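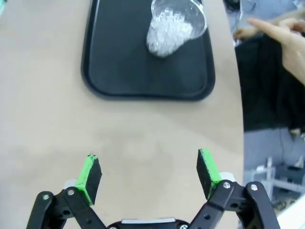

Figure 7.1. Tray, cup and gripper. The robot is the part everyone remembers to budget for.

Chapter 7
What the Quote Leaves Out

Learning goals
After reading this chapter you should be able to read a vendor's quote for a robot arm and list what is missing from it; separate one-time costs from costs that come back every year; and write an equipment plan that a tired person in accounting can follow.

Every equipment budget begins life as a single number. Someone has seen an arm at a trade show, asked what it costs, and written the answer on the back of a parking receipt. By the time the receipt reaches a meeting, the number has acquired a dollar sign and a certain dignity, and people begin to defend it. Our job in this chapter is to be unkind to that number while it is still cheap to do so.

Chapter 6 ended with the Bramstead plan, in which a small catering supplier wanted an arm to handle cups and trays at a counter. You will recall that the plan had one line for the arm and one line marked "misc." The second line turned out to be larger. We will return to Bramstead throughout this chapter, partly because its records are unusually complete and partly because it made nearly every mistake we wanted to discuss, which saved us from having to look elsewhere.

7.1 The arm and its surroundings

An arm does no work until it has something to hold with, something to stand on and something to reach for. Buyers usually price the first of these, borrow the second and forget the third. A gripper may be sold separately, and its pads are wear items, like brake shoes. The table needs to be level and stay where it was put. Cups and trays are inexpensive until you go through them at the rate a trial requires, and if the task involves ice, you will be paying for ice. Bramstead's first draft had no line for ice. Its second draft had one, entered under "software."

Space deserves its own line as well. Planners like to draw an arm alone in a clean white rectangle. Real rooms have other tenants.
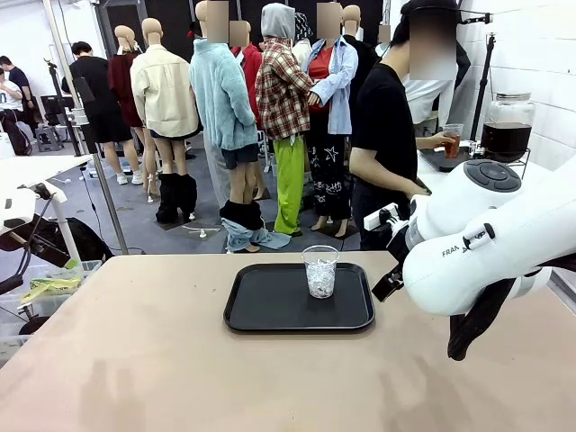

Figure 7.2. An arm at a shared studio. Floor space has to be split with mannequins, people and a tea dispenser.

When the room is shared, put a price on the sharing. If the work has to stop whenever someone else needs the floor, those stopped hours belong in your plan even though no one will send you an invoice for them. The worksheet at the end of this chapter calls them "quiet hours." Students tend to leave that row blank the first time through.

7.2 Small things, bought often

We use the word "trimmings" for any item that costs less than lunch and holds up the whole job when it is absent. Cables, power strips, storage bins, foam, tape and screws all qualify. A single trimming is beneath the notice of a purchasing department. Forty of them, ordered one at a time with express shipping, will get its full attention.

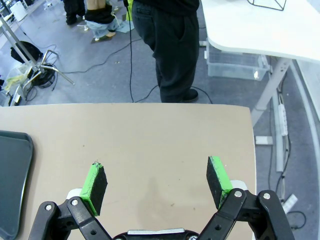
Figure 7.3. Trimmings at floor level, including cables, power strips and a storage bin.

The Zutuva method, which we follow here, sorts trimmings into 2 groups. Group A is anything that can be bought once and counted on. Group B is anything that wears out, walks off or gets lent to the people next door. Group A goes into the setup budget. Group B goes into the running budget, where it must be renewed every April along with the service contract. The method's one real weakness is that it asks you to be truthful about which group your extension cords belong to.

Worked case. The Drodimero kit, as quoted to Bramstead, came to $707 for spare pads, fasteners and a set of cables. The manager struck it out as padding (her word, and we suspect she was pleased with it). Over the following year the same parts were bought singly for more than twice that sum. Note that the manager was not careless. She had been told to cut something, and the kit was the only line she could cut without a phone call.

7.3 Reading the quote from the bottom up

Most people read a quote from the top, where the arm is. Start at the bottom instead – delivery, installation, training, "terms as attached" – and ask to see the attachment. The Russo checklist in Section 7.5 gives the order we prefer. It is dull, and you should use it anyway.

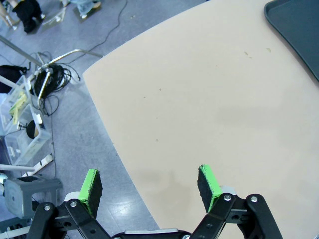 Should spare gripper pads go in the purchase budget or the running budget?

Put the first set in the purchase budget, so the arm can be put to work on delivery, and every later set in the running budget. Pads are a Group B item, and their replacement should be planned from the supplier's service notes and your own wear records.

Before going on to Section 7.4, take out the plan you drafted for Chapter 6 and find its "misc." line. Break it into items, with a price and a group letter for each. Keep the old version, as you will need it for the first exercise.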